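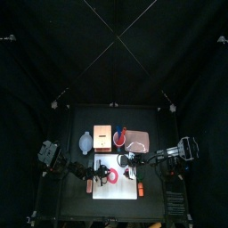
Unit 4: Setting out a work surface

Keep tall things and containers along the back edge, where they will not be knocked. Upright utensils go in a cup with the handles above the rim. The board goes in the middle with clear space in front of it. Small items stand beside the board until they are needed.

Before next session

Read pages 443 to 447 of the Allari reader. Draw your own table from above, label each item, and mark any you would move. Bring the sketch with you.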